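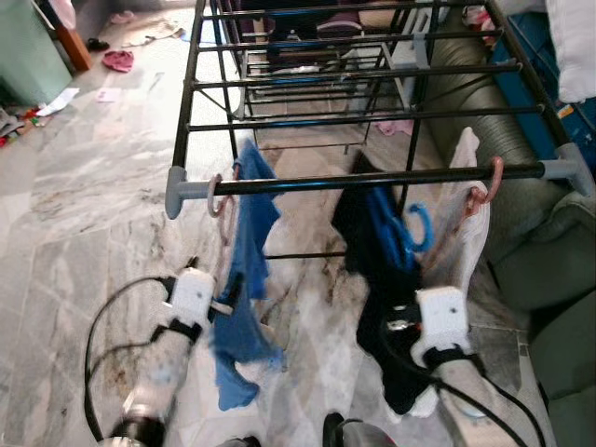 Laundry is harder than chess for a machine, Hafiz Wattimena told us before we had even asked our first question, and he repeated it two more times in the afternoon. He wanted us to write it down.

The student project is called Clirik. It belongs to the robotics club of the Bromdale evening school, and its task is easy to say: two arms should take care of the clothes on a drying rack. Wattimena leads the software group. The mechanical group is led by his friend Wuisan, who was in an exam on the day of our visit and sent us his answers later by e-mail.

Why clothes? "Because everybody in the club had already made a line follower," Wattimena said. "We wanted an object which has no fixed shape. A box is the same box when you turn it. A shirt is a different thing every time you touch it."

The first months were slow. The club practiced with one arm and one towel on a table, and the results were good enough that the members became too confident. Then they changed to the rack. The bars are thin and dark, the hangers have hooks that catch on the sleeves, and the cloth hides the place where the gripper should go. "With the towel we had 86 percent," he said. "With the rack, in the first week, I don't want to tell you." After some tea he told us. It was zero.

Now the arms are guided by a person for the training. The club members take turns, and each recorded try is called an episode. They have 600 episodes at this moment. Wattimena thinks that the number is less important than the variety, and on this point he and Wuisan do not agree. "I would like to double it before we change anything in the program," Wuisan wrote to us. "Hafiz likes to change the program every night."

A black garment on a black bar is the most difficult case, according to both of them. The edge between the two is hard to find in the camera picture, and the program sometimes chooses the bar. For this reason the club puts dark and light clothes together in the same session.

We asked about the grippers. They close with a force which the students set by hand, and it took a long time to find a good value. Too weak, and a wet sleeve slides out. Too strong, and the whole rack comes along with the shirt. "The rack fell so often in March that the neighbor came up," Wattimena said. "She was kind about it. She gave us some old blouses for testing."

In May the team will travel to the Grenar student competition, where 58 teams are registered in all categories. Clirik will enter in the household category. The rules ask for a complete task without human help, and the judges bring their own clothes. Wattimena is worried about buttons, which his team has trained very little. Wuisan is worried about the transport of the arms, for which he is building a case from an old cupboard.

And at home, who does the laundry? Wattimena laughed at this question. "My sister says that I have spent one year teaching a robot something I never learned. I fold now. Not nicely, but I fold."

The club accepts new members until the end of the term. Experience with programming is not necessary, but one should be patient with socks.

Interview made in April 2018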